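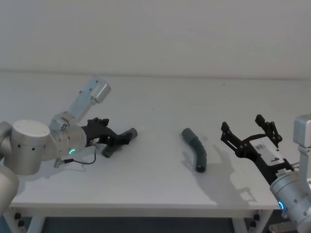
4. Does the bend tell us which way round the hose goes?

It is often said of short, shaped hoses that the bend gives the game away. Anyone who picks one up, the argument runs, can see from the curve which end belongs to which fitting, and no mark or label is needed. The Clarness handling notes take this for granted, and so did the first report from the Talavera workshop. We doubt it. The claim is usually made by people who already know the part, and we could find no test of it on people who did not.

Part of the trouble lies in the word "bend". In the Talavera report it covers three things that ought to be kept apart: the curve the hose was made with, the curve it has picked up in storage, and the curve it takes on while being held. A hose lying on a table shows the first two mixed together. A hose that is gripped may show all three. Figure 2 has both cases side by side. The longer look is at the piece on the tabletop, which has a slight bend near its lower half and faint ridges along the bent section; the other piece is held, and one of its ends sticks out to the side while the other points down towards the table. A reader asked to say how much of either curve was there when the hose left the mould would be guessing, and so would we.

The ends are a better guide than the bend, although they are not as good as is claimed. The piece on the table has a rounded, closed-looking end towards the wall and a dark opening at the nearer end. Seen from one side only, a closed-looking end need not be a closed one. Bansal, who sorted the returns at Bradholm, treated every rounded end as capped and later had to put part of that batch back through by hand. Her notes do not say how large a part, so we make no use of the result beyond the warning.

To get some sort of measure we asked people with no knowledge of the part to lay hoses on a plain white surface with the inlet end to the left. They could turn each hose over as often as they liked. Both ends of the test hoses were left open, so that only the shape could help. We collected 160 placements and 78 of them were the right way round. Tossing a coin would have done as well. Two of those taking part said they felt sure of nearly every answer, and their answers were no better than the rest.

It may be objected that the task was unfair, and Leka has made this point to us at some length. In her view a fitter never judges a hose on a bare table. The fitter has the pipework in front of them, and the bend makes sense only against the gap it has to fill. We accept this as a description of the job. We do not accept it as a defence of the claim, which was that the hose alone is enough. If the gap is needed as well, the notes should say so, and parts sent out loose should carry a mark.

A second objection is that our hoses had been in a box for over 4 weeks and may have lost some of their shape. They may have. Hoses in a store room at Sendomska are kept in boxes too, and for longer, so we see no reason to prefer a fresher sample. What we cannot say is whether a stiffer wall would have given a different answer. All the pieces came from one supply, and the ridged section, where there was one, gave more easily than the plain lengths on either side of it. A person pressing a hose flat to compare it with its neighbour could change the very thing being compared.

We would therefore read past figures for "correct first placement" with some care, including our own from November. In most of them the same people placed the same few hoses many times over, and what was counted as reading the bend could just as easily have been remembering the part. Section 5 repeats the task with a painted line at the inlet end.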